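Lost property and donated accessories to be sorted at Stamo Hall

Hair ties, bracelets and other small accessories left behind at Stamo Hall over the summer are being sorted ahead of the autumn sale in September, along with several bags of donated items from households in the village.

The work is being done on Thursday evenings in the side room, where the tables have been covered with cloths from the hall cupboard and plastic bins set out for the different kinds of item. Anyone who thinks they may have lost something at the hall this year is asked to call in before the sale, as whatever has not been claimed by then will be put out on the stalls.

Most of what has come in is small. Scrunchies and hair bands make up a good part of it, followed by bead bracelets, drawstring pouches and odd pieces of costume jewellery. A number of household bits have also been handed over in the same bags, including sponges, bottles and books, and these are being kept to one side until the accessories are finished.
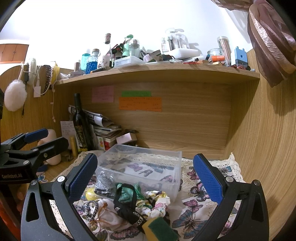

Items are first tipped out on the cloth and looked over. Anything broken past mending is thrown away. Fabric bands and scrunchies are washed at 30 degrees in a net bag and dried flat before they are priced. Bracelets are wiped with a damp cloth and checked for weak elastic, and those that need restringing go into an envelope marked for repair.

Clear bins have been chosen over cardboard boxes this year. At last year's sale the boxes had to be emptied each time a customer wanted to see what was at the bottom, and two of them split when they were carried out to the car park. The new bins came from Negash, the hardware shop on Indville Road, which let the hall have them at a reduced price.

The hall's notice asks people bringing further donations to keep accessories apart from kitchen and cleaning items if they can. Small things such as rings and earrings should be put in a sealed bag or a pouch so that they are not lost among the larger ones. Opened cosmetics, medicines and anything with a flat battery in it cannot be taken.

Books and papers are welcome but will be dealt with separately. Loose sheets, old cards and printed patterns have been turning up between the pages, and these are being checked in case they are of value to the person who gave the book. A folder of such papers is being kept in the hall office and may be looked through on request.

Prices have been kept low. Scrunchies and hair bands will be sold from a basket at four for £2, with bracelets priced one by one. Pouches and small boxes will be sold empty or, where there is a good match, with a bracelet inside as a ready-made gift. Anything left at the end of the day will be offered to the Bornitz charity shop, which took most of the unsold clothing last year.

Money raised will go towards new blinds for the side room. The present ones were fitted when the room was last decorated and two no longer close. A quotation has been received and the hall hopes to place the order before the clocks go back.

The sale will be held in the main hall, with the accessories stall on the left as you come in and the books along the far wall. Tea and cakes will be served from the kitchen hatch. Tables for private sellers cost £8 and may be booked at the hall office, though only those beside the stage are still free.

Parking at the hall is limited and drivers are asked to leave the spaces by the side door clear for unloading. The bus from Indville stops at the end of the lane.

Donations can be left at the office on weekday mornings, or brought to the side room on a Thursday from 6pm. Lost items can be claimed at the same times. A short description of the item will be asked for before it is handed back.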